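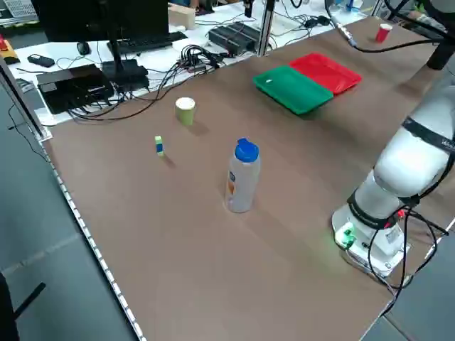
Nendale, la lettre de la maison – n° 60, page 2

Qui sommes-nous ?

On nous a conseillé d'ouvrir cette page par nos valeurs. Nous en avons lu beaucoup, chez des confrères, et nous n'avons jamais réussi à savoir ce que ces gens vendaient. Commençons donc par le métier : Nendale choisit, essaie et revend de la petite fourniture de table et de rangement pour les cantines, les ateliers et les salles de pause. Des gobelets, des bouteilles, des plateaux. Le catalogue compte 782 références, et Naa Osei, qui le tient, trouve que c'est trop.

La société a été fondée par Dalva Pacheco et Wagner Nogueira après des années passées chez Lopes, un grossiste où l'on commandait sur photo. Ils en ont gardé une méfiance durable pour les fiches produit. « Incassable », « universel », « empilable » : ces mots-là ne veulent rien dire tant qu'on n'a pas eu l'objet en main. Un gobelet dit empilable s'empile toujours très bien par deux. Par 300, c'est autre chose, et la cantine qui l'a acheté le découvre un midi de service.

Comment nous essayons

Tout passe par la table brune. Nous y posons les articles ensemble, comme ils se retrouveront chez le client, car un plateau jugé seul est toujours un bon plateau. Prenez le vert et le rouge : côte à côte, bord contre bord, on voit tout de suite si la paire tient sa place ou si elle en mange trop. Le vert porte une petite étiquette blanche sur le rebord. Nous sommes partagés sur les étiquettes. Gleice Rocha en voudrait partout, Wagner soutient qu'elles se décollent au troisième lavage et qu'on finit par ranger à la couleur de toute façon.

La bouteille en plastique transparent à bouchon bleu rabattable nous occupe davantage. Les clients en demandent, les fournisseurs en proposent à tous les prix, et le bouchon est en général ce qui lâche en premier. Nous ne croyons plus aux durées de vie annoncées. Nous ouvrons, nous fermons, nous recommençons, et nous notons le résultat dans un cahier que l'on peut venir consulter.

Quant aux gobelets en papier, le vert-jaune pâle et le petit rouge, tous deux à bord blanc, ne nous demandez pas lequel est le plus « responsable ». On nous a envoyé trois argumentaires sur le sujet, ils se contredisent. Nous indiquons la contenance, le prix et ce que nous avons constaté au comptoir.

Ce que nous ne faisons pas

Nous ne faisons pas d'audit de rangement, malgré la mode. La méthode Golell, que nous avons suivie pendant une saison, consistait surtout à acheter des bacs pour ranger d'autres bacs. Nous ne distribuons plus non plus la gamme Rastbridge : les couvercles ne correspondaient pas aux boîtes, et le fabricant nous répondait que si.

L'équipe

Dalva Pacheco : achats, et tous les refus.
Wagner Nogueira : essais, cahier, réclamations.
Naa Osei : catalogue.
Gleice Rocha : préparation des commandes.
Gleice Bittencourt : comptabilité. Deux Gleice, oui ; précisez le nom au téléphone.

Nous venir voir

Sur rendez-vous, le matin de préférence. Apportez l'article qui vous pose problème, même s'il ne vient pas de chez nous. La prochaine révision du catalogue est prévue en septembre, si Naa obtient les suppressions qu'elle réclame.

Page mise à jour le 18 juil. 2018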